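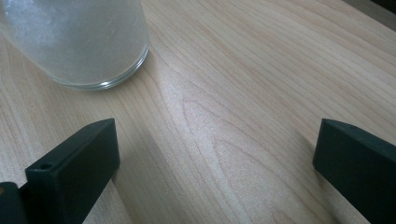
Getting Paid Sooner: What Invoice Terms Cost a Small Supplier

Millus, a four-person firm that refinishes tables and counters for restaurants, sends its invoices on the last working day of the month. Until June its terms were net 30. In practice the average customer paid on day 47, and the three largest paid later than that.

Gion Widmer keeps the books. When he listed open invoices by age, 70 percent of the money owed sat with customers who had never been sent a reminder. The oldest item, for $2,489, had been approved by the customer but never entered for payment. The purchase order number was missing from the invoice.

Errors of this kind are common in small firms and cheap to fix. An invoice that lacks a reference, a delivery date or the right legal name goes into a query pile, and the clock on the buyer's side often does not start until it comes out again. Millus now asks for the reference before work begins and bills on the day the job is signed off.

The price of a discount

Widmer also looked at offering 2 percent off for payment within ten days. The usual form, 2/10 net 30, gives the buyer a discount for paying 20 days early. Expressed as a simple annual rate, that comes to a little over 37 percent. A supplier with access to a bank line at 12 percent would do better to draw on the line.

The calculation changes if the buyer really pays on day 70. The discount then buys 60 days, and the annual rate falls to 12.4 percent, close to the cost of the line. Millus offers it to two customers only, both with a long record of late payment.

Selling the invoices

Domenica Lehner arranges receivables finance at Iltico. She advises clients to compare offers on total cost per invoice, including setup charges, minimum monthly fees and the charge for each extra week an invoice stays open. The advance rate matters less than most owners expect. Contracts with recourse leave the supplier liable if the customer fails to pay, and that clause should be read before the price is discussed.

Pirmin Zaugg, who runs the packaging supplier Bekik, used such a facility for one season and then let it lapse. The minimum fee applied in months when he had nothing to sell. He has since moved his larger accounts to a deposit on order, with the balance due on delivery. One customer left over the change.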